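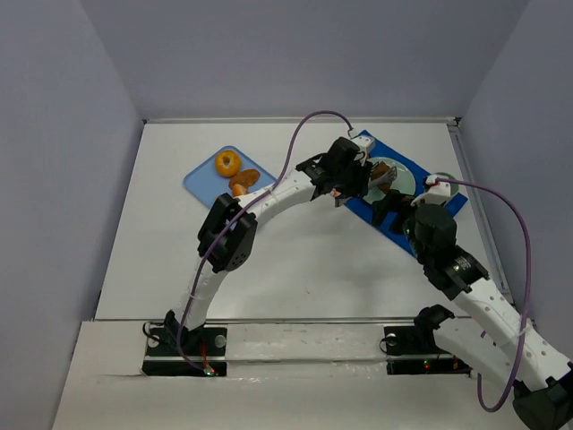

Trevenow Meals to open second kitchen at Clamemine

News > Media releases > Community and health

Print this page | E-mail this page

Saturday, December 21, 2024

Trevenow Meals today confirmed that it will open a second production kitchen at Clamemine, lifting the number of meals it can prepare on a weekday from 700 to 900 and bringing regular delivery to the townships east of the river for the first time.

The new kitchen will occupy the former Villanueva bakery in Station Street, which has been leased for an initial term of five years. Fit-out of the cool room, dispatch bay and dishwashing area began in November. The first meals from the site will be delivered in autumn, once the kitchen has passed its food safety inspection and staff have completed their training.

Trevenow Meals provides lunches and evening meals to older people, people with disability, carers, and people recovering at home after a stay in hospital. All meals are currently cooked at the organisation's main kitchen in Trevenow and sent out by van. Clients in Clamemine have been able to receive frozen meals once a fortnight, but the length of the delivery run has ruled out a daily chilled service.

Chief Executive Halfdan Nørgaard said the decision followed a long period in which demand in the eastern townships had gone unmet.

"People in Clamemine have asked us for the same service their neighbours across the river receive, and they have been patient in waiting for it," Mr Nørgaard said. "A frozen meal has its place, and many of our clients prefer to keep a few on hand. For someone who lives alone, a weekday delivery also means a knock at the door and a short conversation, and we have not been able to offer that in the east until now."

The organisation wrote to households on its eastern register earlier this year, seeking their views on menus, delivery times and price. Replies were received from 438 households. Most asked for delivery before noon, and a large share wanted smaller serves with the option of a separate soup or dessert. Several respondents said that they found the present packaging hard to open.

Those replies have shaped the service that will run from Clamemine. Main meals will be available in two sizes. Soups and desserts may be ordered on their own, without a main. A new tray with a wider pull tab will be used at both kitchens, and lids will carry the name of the dish, the use-by date and the heating instructions in larger type.

Menus will continue to be written by the organisation's dietitians on a four-week cycle. Roast meats, casseroles and fish will remain the core of the menu, with a vegetarian main every day. Texture-modified meals will be prepared only at the Trevenow kitchen for the time being — the equipment and the trained staff are both there — and will be carried across to Clamemine for delivery with the midday run.

"We looked closely at whether texture-modified meals could be made at both sites from the first day," Mr Nørgaard said. "Our advice was to establish the general menu first and to review the position after twelve months. Clients who need those meals will receive them on the same days and at the same times as everyone else."

Cost to clients

The client contribution will rise by $2 for a three-course meal from the date the Clamemine kitchen opens. This is the first increase in four years and will apply equally in all delivery areas. There will be no change to the price of a main meal ordered alone, and the delivery charge that eastern clients now pay on frozen orders will be removed.

Clients who would have trouble meeting the new contribution are encouraged to speak with the client services team. Existing hardship arrangements will carry over without a fresh application.

Transport and supply

Refrigerated transport between the two kitchens will be provided by regional carrier Darkex under a three-year agreement. Darkex will make one crossing each weekday morning, carrying texture-modified meals and dry stores to Clamemine and returning with used crates. Local delivery to homes will be carried out by Trevenow Meals drivers, as it is now.

Fresh vegetables, milk and bread for the new kitchen will be bought from suppliers in the eastern townships where quality and price allow. Growers and other businesses wishing to be considered should register their interest in writing by the end of January. A briefing for suppliers will be held at the Station Street site, and registered businesses will be told of the time directly.

Employment

The Clamemine kitchen will employ a site manager, cooks, kitchen hands and drivers. Positions will be advertised locally in the new year, with most offered on a permanent part-time basis. Current employees who wish to transfer to Clamemine may apply before the positions are advertised more widely. No positions at the Trevenow kitchen will be lost as a result of the change.

Apprentice cooks will divide their time between the two sites, spending their first year at Trevenow and moving to Clamemine for part of their second.

Arrangements over the holiday period

The weekday service will pause on public holidays as usual. Clients who need meals for those days should place an additional order with their driver, and chilled meals will be delivered on the working day before. Frozen deliveries to the eastern townships will continue on their present fortnightly schedule until the new kitchen opens, and no one now receiving frozen meals will need to re-register.

Households in the east that are not yet clients may ask to be assessed at any time. Referrals are accepted from general practitioners, hospital discharge staff, family members and the person concerned.

"We would ask people not to wait until the kitchen is open," Mr Nørgaard said. "Assessment takes some time, and we would like those who need the service to be on the first run."

About Trevenow Meals

Trevenow Meals is a not-for-profit organisation that prepares and delivers meals to people living at home. It is funded through client contributions, government grants and donations.

Media enquiries

Office of the Chief Executive, Trevenow Meals. Interviews with Mr Nørgaard can be arranged on request.

14 shares | 3 comments

Print this page | E-mail this page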